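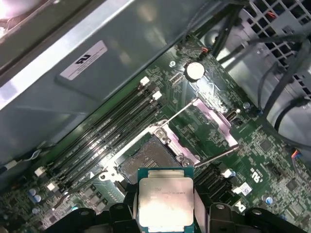
Le processeur au-dessus du socket, les deux leviers relevés.

Rechercher sur le site OK

Le kit Manalo : vos questions, mes réponses

Je m'appelle Perrine Maillard et c'est moi qui lis vos messages chez Plindus. Les mêmes questions reviennent souvent, alors je les ai regroupées ici (mise à jour : mars 2022).

Il y a quoi dans la boîte ?
La pince, ses deux doigts, la petite caméra de poignet, les câbles et une licence du logiciel Trandby pour 5 postes. Le bras n'est pas fourni, désolée !

Ça peut vraiment poser un processeur ?
Oui, c'est même ma démo préférée. Par contre il faut ouvrir la plaque de maintien avant et bien présenter la puce à plat. Les broches du socket sont minuscules et ne pardonnent rien - commencez sur une carte mère morte, vraiment.

Et les barrettes mémoire ?
Ça marche aussi, mais je trouve le réglage de l'effort plus pénible. Comptez une bonne matinée la première fois, et ouvrez les loquets à la main.

Les reflets gênent-ils la caméra ?
Parfois ! Le capot métallique d'un processeur renvoie beaucoup de lumière et le marquage devient illisible. Chez moi, une lampe placée de côté a bien aidé.

Combien ça coûte ?
1 575 € le kit complet, 1 000 € sans la caméra. Les écoles peuvent m'écrire pour un devis.

Quels délais ?
8 jours ouvrés si c'est en stock. La prochaine série arrive en avril.

Mon bras est un Hetby, c'est compatible ?
Oui, avec la bride d'adaptation, à cocher au moment de la commande (je l'oublie moi-même une fois sur deux).

8 commentaires - 5 partages

À lire aussi
Régler l'effort de serrage dans Trandby
Monter la bride sur un bras Hetby
Changer les doigts de la pince Manalo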